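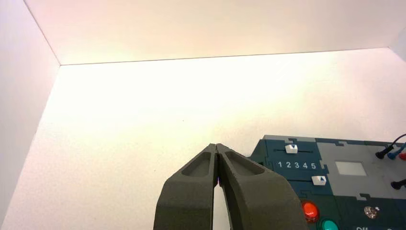
Gripper closed over the work surface, task board at lower right.

Home | Data cards | Rules | Downloads | Contact
Reading time: 3 minutes

# Plurkwood task board set: data card and recording rules

Version of 2018-01-13. Maintained by Sandro Barbieri. Questions about labels go to Raphaël Jacquet.

## What is in the set

The set holds 265 recordings of a robot arm working on a board with sliders, buttons, switches and plug-in leads. Each recording has the wrist camera video, the joint positions and a short text label. The files are in Ulix format, one folder per recording. 47 recordings were held back for testing and should not be used for training.

## Rules for recording

These apply to anyone adding to the set, at Intarasuk or elsewhere.

- Start with the fingers closed and above the work surface, clear of the board.
- Keep loose objects off the surface. Only the board and its leads belong there.
- Note the slider positions before the arm moves. The upper and lower knobs are read separately against the printed numbers, and they need not match.
- Do not move the board by hand once recording has begun. Stop, reset and start a new file.
- One operator holds the stop button for the whole run and does nothing else.

## Rules for leads and plugs

Leads are the hardest part to keep in order. Cables may cross and hang in front of the sockets, and between the fingers too. That is allowed, but the label must say so with the tag `cable_near_gripper`.

- Name a plug by its colour and its group, for example "blue, upper group". Colour alone is not enough, as both groups have a black and a blue plug.
- List empty sockets as well as filled ones.
- If a lead catches on a finger, open the gripper and stop. Never pull.
- If a socket can't be seen in the video, write `hidden`. Do not guess from an earlier recording.

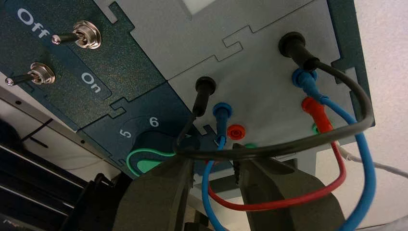
## Checks before upload

Run `faltik check` on the folder. It looks for missing frames and labels with no end time. A second person then watches the video at normal speed and signs the label file. Recordings that fail are kept for seven days and then deleted.

## Known problems

Three recordings have joint positions that lag behind the video. They are listed in `lag.txt`. Bright light on the work surface can wash out detail near the middle of the picture. A fix for the lag is planned for March.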